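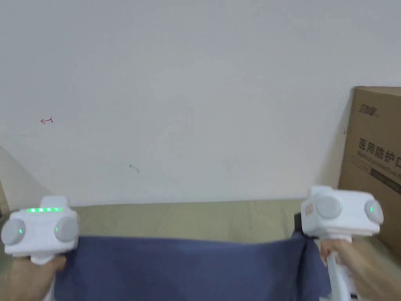
FOR IMMEDIATE RELEASE
August 13, 2023

Udley Opens Laundry and Linen Room in Flemwood

FLEMWOOD – Udley, the household linen service, has opened a laundry and linen room on Eskildsen Street. The room takes in bedding, towels, tablecloths and other flat fabric from homes and small guesthouses, and returns it washed, folded and boxed.

The Flemwood room is the company's second. The first, in Troltum, opened in March of last year and now handles linen for 358 households. Of those, 141 are on the weekly plan and the rest send in work when they need it.

"People in Flemwood were already driving their sheets over to Troltum," said Friederike Görtz, who manages both rooms. "We had been looking for a space here for a while. This one has good plain walls, a floor that is easy to clean and enough room to open out a king-size sheet without it touching anything."

All folding is done in the one large room at the back of the building. Large pieces are held up by two corners first, stretched along the top edge and checked for stains, thin spots and loose hems. They are then folded in half lengthwise, smoothed and folded again to fit the shelf size the customer has asked for. Fitted sheets are folded with the corners tucked into each other. Anything with a tear or a mark that did not wash out is set aside with a note, and the customer gets a call before any mending is done.

Customers can choose from three shelf sizes. The smallest suits a narrow linen closet, and the largest is meant for open shelving or under-bed storage. Pieces can also be left unfolded and rolled, a request that comes mostly from people with campers and boats. Pillowcases are put inside the matching set unless the order form says otherwise.

Dark and bright cottons are washed apart from whites at every visit. Blue and indigo fabrics are washed alone the first time they come in, and after that they go with other darks. Udley uses an unscented detergent in both rooms and does not use fabric softener on towels.

"I get asked about softener every day," said Dilruba Marikar, who leads the folding team in Flemwood. "Towels take up less water when they have been softened, so we leave it out. If someone really wants it, there is a line on the form for that."

The Flemwood team will also teach. A folding class for adults will run once a month, in the evening, with 23 places. The class covers flat sheets, fitted sheets, duvet covers and tablecloths, and participants are asked to bring one large piece of their own from home. There is a fee of 40 dollars, which includes a set of cotton storage bags. Class dates are posted at the front counter.

Drop-off is at the front door, and parking is behind the building. Orders left before noon are ready the next working day. Comforters, wool blankets and lined curtains take longer, and customers will be given a pickup date when they leave them. Home pickup is offered inside the Flemwood town limits for weekly plan customers only.

Prices are the same as in Troltum and are charged by the piece. A full price list is available at either counter.

About Udley
Udley washes, folds and stores household linen. The company operates rooms in Troltum and Flemwood and also offers seasonal storage for blankets and heavy bedding.

Press contact
Friederike Görtz
Udley, Eskildsen Street, Flemwood

###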